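Demar Youth Baseball, Progress Report to the Cavalcanti Fund
June 13, 2026
Prepared by Marlene Assunção

The spring season is at its midpoint. We have 19 teams playing, two more than at the same stage last year, and registration closed with around 400 players. The under-10 division grew the most and now uses both diamonds at Flulley Park.

The grant paid for the new backstop on the lower field, which Cerko finished in February. Infield drainage is still open. The contractor wants to wait for the end of the season before digging, and we agreed – moving home games in the middle of the schedule would cost us more than the delay.
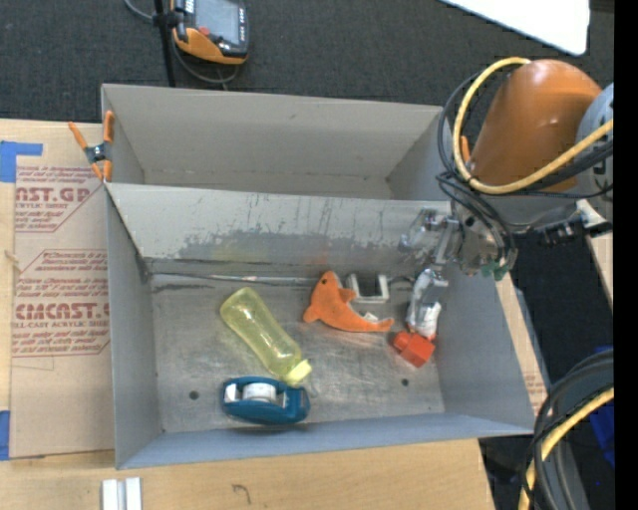 Gray two-compartment bin on a wooden tabletop.

Rogério Brandão ran the umpire course again. Of the 10 teenagers who started, eight passed and have been assigned to games. Each is paid $50 per doubleheader out of the fund. We still need adult umpires for the older divisions and have moved four games because of it.

Catcher's gear for the youngest teams is on back order. The rest of the equipment line is spent. We ask that the unspent drainage money be carried into the fall.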